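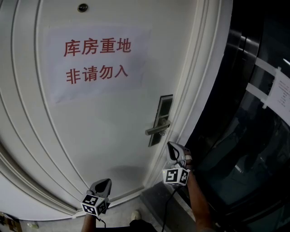

"Storeroom. No entry unless invited." Red on white, and it says please in neither line.

I have been paying for a storage unit for longer than I have been in my present job, my present flat or my present relationship, and in July the people who own it wrote to say the price was going up to £700 a year. The letter was very cheerful. It thanked me for being part of the Prorkine family, which I hadn't realised I was, and which I suppose explains why they keep asking me for money.

The unit is number 161. I took it when I moved out of the house in Meltberg and couldn't decide what to do with the things that didn't fit. Six months, I said. I told everybody six months. I told the young man at the desk six months and he wrote it on the form with a completely straight face, and I now see that this must be most of the training.

So, faced with the letter, I did a thing I recommend to no one, and tried to write down from memory what was in there. I got as far as a bed frame, a box of curtains, "kitchen (misc)", the good suitcase and a lamp. After that I began putting down things I only hoped were in there, such as my grandmother's sewing scissors and the second volume of a history of the Hanseatic League. I could not have told you what I'd been paying to keep dry all this time. It might have been another man's curtains.

I went up on the Monday with Ada Carbone, because Ada has a van and no feelings. I mean that as praise. She once cleared her own loft in a morning and was at the garden centre by two. She had brought a roll of bin bags and a marker pen and a look I have seen on vets.

The first thing to say about storage places is that they are very badly lit, and the lights are on a timer that was set by someone who never had to read the side of a box. You get just enough time to think "what's this?" and then you are standing in the dark with your hand inside a carrier bag. Ada dealt with it by walking up and down the corridor waving her arms. I dealt with it by swearing.

The second thing is that everything you have stored is smaller than you remember, apart from the furniture, which has grown.

We found the bed frame. It was missing the bolts, which I had put somewhere safe. We found the curtains, made for a bay window in a house I don't own any more, in a shade of green I can only put down to the times. We found the kitchen (misc), and it was three colanders. I have one colander at home. At no point in the years between have I stood over a pan of pasta and thought, if only I could get to the others.

There was also a Hetik bookcase, flat and still in its cardboard. I had bought a bookcase, not built it, moved house with it, and then rented it a room. I worked out later what that bookcase must have cost me once you count its lodgings, and then I stopped working it out and had a biscuit.

Ada's method is that you pick the thing up and she asks whether you'd notice if it had been stolen. I found I was quite good at this with the colanders and hopeless at it with paper. Would I notice if someone had stolen the programme from a school production of The Mikado? No. Was I prepared to be the person who put it in a bin bag? Also no. There was a whole box like that. Bank statements, birthday cards, instructions for a telephone. Letters from Fermín Lagos, who I shared a house with when we were students and who used to write on the backs of takeaway menus so that you had to work out which bits were news and which were the set meal for two.

I sat down on the bed frame, as far as you can, and read those. Ada gave me until the light went off. Then she gave me until it went off again, so the remark about feelings may need taking back.

I rang Fermín that evening, as it happens. I'd been meaning to since roughly the last time I rang him. I told him I had found the letter about the goose and he said what goose, and I read it to him, and he denied all of it. He has a garage, he said, that he hasn't been able to get a car into since they bought the place. His wife wants it for a gym. There is already an exercise bike in it, at the back, behind the things that will have to be moved to make room for the gym.

I've been asking people since then, and they've all got one. A loft, a shed, the cupboard under the stairs, a mother's spare room. My own mother's spare room was the guest room in name only. Guests were offered the sofa and a vague apology. As children we weren't allowed in, and I spent a good part of my youth believing there was something marvellous behind that door, and when the day came to empty it there was a great deal of wool and a fondue set. She had won the fondue set. It had never been opened and it came with me to Meltberg and then (you'll be ahead of me here) to unit 161, where Ada found it under the curtains.

Would I notice if it had been stolen? I said I would. Ada said, "You didn't know it was here." I said that was a separate question.

What I can't get over is how sure I was. I didn't feel I was putting things off, back when I filled that unit. I felt organised. I had labels. One of the boxes says SORT FIRST in capital letters, underlined, and it had clearly gone in first, as it was right at the back against the wall with everything else I owned in front of it.

We had it finished by late afternoon. The charity shop took the lamp, the suitcase (not as good as all that) and two of the colanders, and was polite but firm on the subject of the curtains. The bookcase went to Ada's nephew, who says he'll put it up at the weekend, and I wish him well. The Hanseatic League did not turn up. Neither did the scissors, and I minded that more than I'd expected to, having had no proof they were ever there.

On the way back we stopped at Morelli, the café by the roundabout, where I bought Ada the biggest lunch on the board at an hour when they'd rather have been mopping. She asked what I was going to do with the £700. I said it wasn't like that, I didn't have a spare £700, I just wouldn't be spending it. She said that was how she knew I'd end up spending it.

Giving notice took longer than emptying the place. You can take out a unit with Prorkine in the time it takes to sign your name, but to leave you have to fill in a form giving your reason, and the choices were moving abroad, bereavement, or other. I ticked other. There was a box underneath for more detail and I wrote "three colanders". They've sent a survey asking how likely I am to recommend them to a friend.

The fondue set is in the hall cupboard at the moment, along with the box of letters and the Mikado programme. It's only for now. I do have to lean on the door a bit to get it shut, and I've asked the others in the flat not to open it without giving me some warning. If anybody wants a pair of green curtains, lined, long drop, they're still in the back of Ada's van and she would like them out by Friday.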